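3. Where small things are kept

Our second question was the one we looked forward to most: when people put something small away, which drawer do they choose, and can they say a year later where it went? Household storage is a lovely subject, full of private rules that turn out to be shared by half the street.

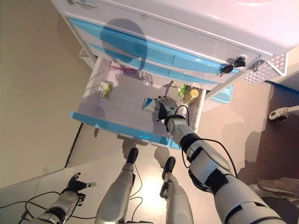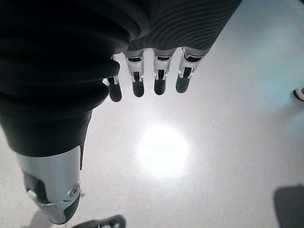
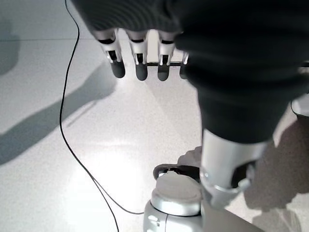
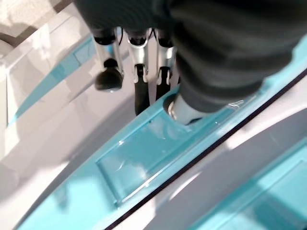 Figure 2. A drawer cabinet with its upper drawer closed and the one beneath it pulled open (first panel), with three closer views from the same occasion.

Prandemlow, February

The diaries came from 200 households in Prandemlow and the villages along the Illodia road. Each household chose one piece of furniture with drawers and wrote down every item put in or taken out, in whatever words they liked. We ended up with 3442 entries, and reading them was a joy. People write beautifully about string!

Graça Mota sorted the entries by drawer height, and a pattern showed up at once. Things in daily use go in the top drawer, as Baptista suggested in his early work on kitchens, but the second drawer is far more interesting. It takes spare batteries, birthday candles, foreign coins, the instructions for a kettle long since thrown out. Families called it "the other drawer", "the bits drawer" or simply "in there", and more than half of them could list most of its contents from memory.

Locks made a difference too. Where a drawer could be locked, the key was usually left in it, and the lock worked as a sort of label: papers and medicines went behind it even when it was never turned. Laurinda Sampaio found the same habit in the Zundbridge interviews, where one grandmother described her locked drawer as "open, but serious".

We coded each item twice, once by use and once by who had put it there. The two codings agree well for tools and stationery and badly for gifts, which wander between drawers in a way we can't yet explain (Section 5 has a first attempt). Households with 3 or more adults moved gifts most often. Children's entries were kept in the count, spelling and all, and they were often the most exact about which corner a thing was in.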